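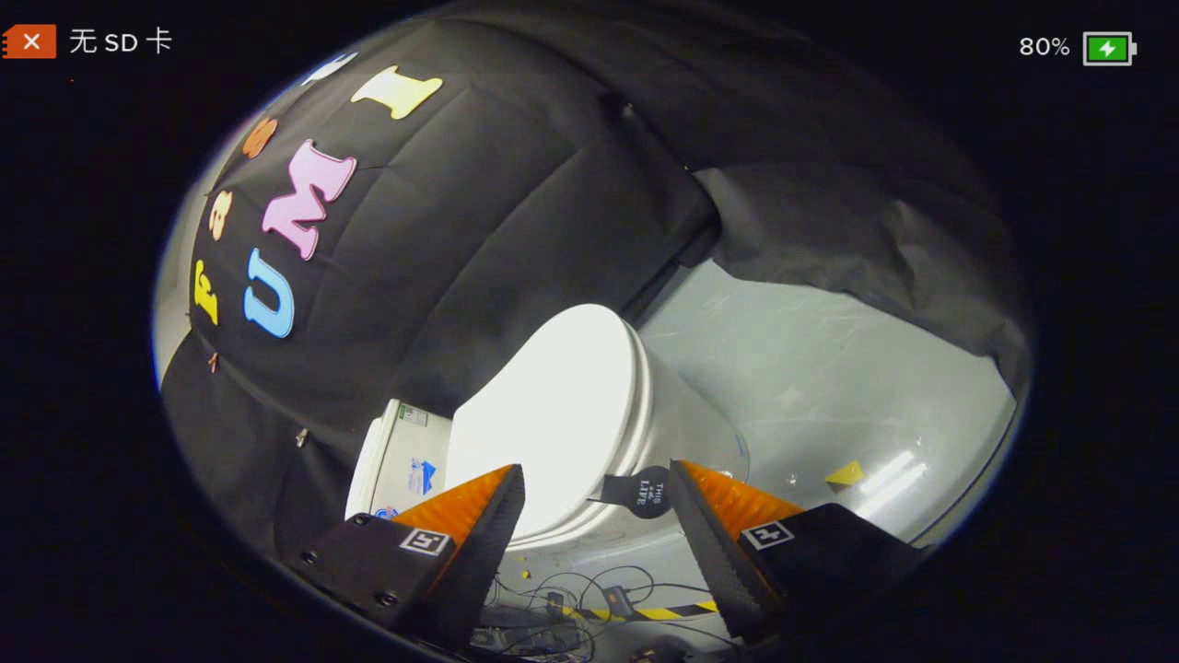
Is the Avari felt letter set worth buying if you already own a box of magnetic ones?

It depends where you want to put them. Magnets need a fridge or a tin tray, and if your kitchen is anything like ours the fridge door is already full of school menus and takeaway leaflets. Felt letters go on any fabric with a bit of nap to it, so they suit a playroom or a bedroom wall far better.

I bought the Avari set in May, after months of finding plastic magnets under the washing machine, and it's had three months of pretty hard use now. My two are at the stage where every word has to be a rude one or the name of a dinosaur, so they've had plenty of practice.

First, what you get. It's a drawstring bag of capitals in mixed colours, with extra vowels. No numbers, which is a shame - you have to buy those as a separate pack, and it costs nearly as much as the letters did. The bag is lovely, a proper thick cotton one, and it went through the wash on 40 without shrinking (the letters I wouldn't risk, I just pick the fluff off with tape).

The sticking is good. We've tried them on a fleece blanket, on the back of an old sofa and on the Dosport play mat, and they held best on the fleece by miles. On the sofa they slid off whenever anyone sat down. A smooth cotton sheet is hopeless, don't bother. If you're making your own board, get the cheapest fleece you can find and pull it fairly tight, and go dark because the pale colours vanish on cream.

Now the grumbles. The edges of our S and our G have started to go a bit furry, and those are the ones that get peeled off by a corner every day. The E is still like new, I don't know why, you'd think it would get the most use of the lot! I'd also have liked lower case. My youngest is learning her small letters at nursery and she gets quite cross that her name doesn't look like it does on her peg.

I looked at the Olvera set as well, which a friend lent us over a wet Sunday. Those are thicker and feel more expensive, but they're heavier too, and the W kept flopping forward. Fine flat on the floor, not so good upright. Olvera do include numbers though, so if sums are your thing that might swing it.

Postage from the Gonbridge shop took 4 days and the parcel was mostly paper, no plastic bits to fish out. They swapped a missing R without any fuss when I emailed.

I'd give it 4 out of 5. The lost mark is for the numbers. I've ordered a second bag for my sister's house anyway, so we can stop carting ours back and forth in the car.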